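# 在 Hera 追剧组泡了一下午：写剧透的人到底怎么看剧

先说我自己，我是那种会先翻到大结局再决定看不看的观众，被朋友骂过很多次。所以当《Ivutora》的剧透小站答应跟我聊聊的时候，我高兴坏了，提前一晚把最近几集又刷了一遍（刷到凌晨，第二天眼睛肿得像核桃）。

没看过的朋友我简单交代一下：《Ivutora》是一部日播剧，讲 Tarawneh 家族两代人抢一家电话公司的故事，公司叫 Triltel。播到现在 480 集，死过的人回来了一半，没死的人基本都失忆过。小站叫 Hera，每天更新一篇下集预告解读，站长不愿意露名字，那我就叫她站长。

我第一个问题就很没出息：大儿子到底是不是亲生的？

站长笑了半天。“你知道我每天收到多少条问这个的吗？我要是知道，我早就憋不住写了。”她说剧组放出来的东西其实很少，一般就是两句话的分集简介，加一段很短的预告片，剩下全靠猜。“两句话里有一句还是废话，什么‘一个秘密即将浮出水面’。哪天没有秘密浮出水面啊？”

那猜得准吗？她说看情况。家里谁跟谁吵架，基本能猜中，编剧在这方面很守规矩，饭桌上一有人放下筷子，后面必吵。但是谁要回归就难了。第 147 集那次，二女儿从火车站走出来，她前一天刚写了一大篇，信誓旦旦说来的人肯定是律师。“评论区到现在还有人叫我律师。”

我问她会不会觉得，把剧情提前写出来，别人就不看了。这个问题她显然被问过很多遍，答得特别快。

“看日播剧的人不怕剧透，怕的是漏掉。上班的、带孩子的，一个星期能完整看上两集就不错了，剩下的靠我这里补。知道了会吵架，还是想看怎么吵呀。”

我太同意了！我妈就是这样，一边择菜一边问我今天谁又晕倒了，知道答案以后照样坐下来看，还要嫌人家晕得不好看。
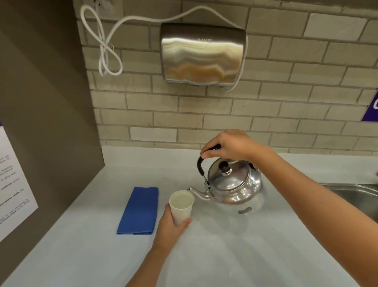 按站里一位读者的说法，Hera 的预告解读他每天必看，正片反而是攒到周末一口气补完，因为“站长写的吵架比演的还好看”。这话我转述给站长，她有点不好意思，又有点得意，说那编剧听了得多伤心。

聊到写稿的习惯，她讲得很细。预告片一出来她先静音看一遍，只看谁站在谁旁边，谁的手放在哪儿。第二遍才开声音。她说台词经常是剪出来骗人的，上一句是这个人说的，下一句接的是另一场戏，拼在一起好像要离婚了，到正片里一看，人家在商量给老太太过生日。“我上过太多次当了，后来学乖了，看衣服。两句话衣服不一样，就别信。”

这招我回家试了一下，还真管用，至少我拆穿了一个假怀孕（我自认为拆穿了，要是下个月打脸，请大家不要来找我）。

接着我们花了很长时间吵 Triltel 那条线。我一直觉得公司戏特别闷，一帮人围着长桌子举手表决，举了大概 100 次，董事长还是那个董事长。站长坚决不同意。她认为整部剧最好的戏都在会议室里，尤其是去年 12 月那场，老太太一句话不说，把签好的股权书推到小儿媳面前，自己拎着包就走了。

“那一场我写了三个版本的预测，没有一个猜到是小儿媳。写错了还写得那么开心的，就那一次。”

好吧，那场我也哭了。可我还是觉得会议室闷，这一点我们谁也没说服谁。

我又问她有没有想过停更。她想了想，说有过，大儿子失忆第二回的时候。第一回大家还陪着他找记忆，第二回连他自己的太太都懒得找了，镜头给过去，太太在翻杂志。她那天稿子开头写了删、删了写，最后只发了一段，标题就叫《又忘了》。没想到那篇下面留言特别热闹，一堆人在帮大儿子列他该记住的事，头一条是欠弟弟的钱。

“看完留言我就继续写了，这些人太好玩了，舍不得。”

临走前我不死心，又绕回亲生的问题，这次换了个问法：如果一定要押，你押哪边？

她说押不是。理由是老太太每次看大儿子，编剧都给她安排一个转身去窗边的动作，看小儿子就从来不用。窗边这个事我从来没注意过，回来翻了几集，还真的次次都去窗边。可我妈说，老太太去窗边是因为那边光好，显年轻。

我押是亲生的。等正片播到了，我再去 Hera 的评论区认领结果。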